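Bowls stuck together in the stack, and where to keep them?

Asked by Domnica Preda, Uvley

Hello all, I hope this is the right section. I have a set of coloured bowls that nest inside one another, and every time I put them away they grip each other so tightly that I end up banging them on the worktop like a drum. My mother-in-law says I should keep them in the cupboard upside down, but then they take up the whole shelf, and it's a small shelf! Is there a knack to it? And does anybody keep theirs out on a rack all the time, or do they just gather dust?

2 answers

Vlastimil Krajčí
Washing up liquid. Or buy different bowls.

Rozália Dvořáček
Oh, I do sympathise, we had just this in the kitchen at Mulska. Mostly it's water caught between them, so leave them overnight before you nest them, even if they look dry to you (they never are under the rim). If two have already stuck, stand the lower one in warm water and put a little cold in the top one, wait a couple of minutes and give a gentle twist. Please don't use a knife, I scratched a lovely one that way in August and I'm still cross about it.

As for where to keep them, I'd say out, if you use them most days. A little slatted wooden rack is ideal, with the stack on top and whatever you like underneath. Biggest at the bottom, of course, and don't press down on the last one, just let it drop in.

Blue bowl, and the blue one again on top of its stack:

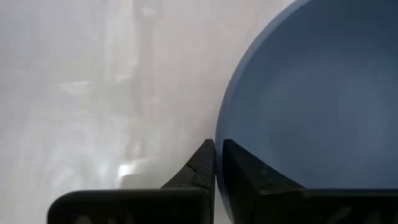
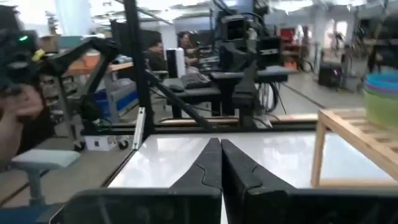 If dust bothers you, lay a clean tea towel over the top, or turn just the uppermost bowl over like a lid. I wash the top one before baking anyway and the rest keep perfectly well. Do measure your shelf before you buy a rack, mind. Mine is 27 cm deep and the first rack I brought home stuck out so far that I caught my elbow on it every morning for a week before I took it back.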